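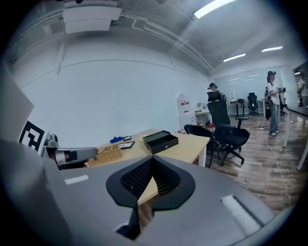
Section 5. Setting Up the Desk

Read this section through before you start. It covers the Prosen desk with a light wooden top. If your desk came with the Stetinent drawer unit, fit the drawers first.

5.1 Placing the desk

1. Put the desk where it will stay. Leave room on one side for a chair to roll back.
2. Press down on each corner of the top in turn. If the desk rocks, turn the foot under that corner until it stops.
3. Wipe the top with a dry cloth.

Caution: Do not drag the desk by its top. Two people should lift it by the frame.

5.2 Arranging small items

1. Set the wicker tray near one end of the desk. Use it for pens, keys and mail.
2. Keep flat items, such as a phone or tablet, where you can reach them from the chair.
3. If you keep a lockable box on the desk, turn it so the front faces you. Check that the lid opens all the way without touching a wall or lamp.
4. Put cloths and gloves away when you finish cleaning.

Note: A box with a hinged lid gets heavier at the back when it is open. Keep it away from the rear edge.

5.3 Chairs

1. Roll the office chair up to the desk and sit down.
2. Adjust the seat until your feet rest flat on the floor.
3. Check that the armrests clear the edge of the top. Lower them if they touch.
4. A second chair may be tucked in at the end of the desk. Move it before you roll the office chair out.

Caution: Do not stand on a chair with wheels.

Replacement feet are sold as part 3934. For the drawer unit, see page 146.

Revised July 23, 2020, by Jaanus Pētersons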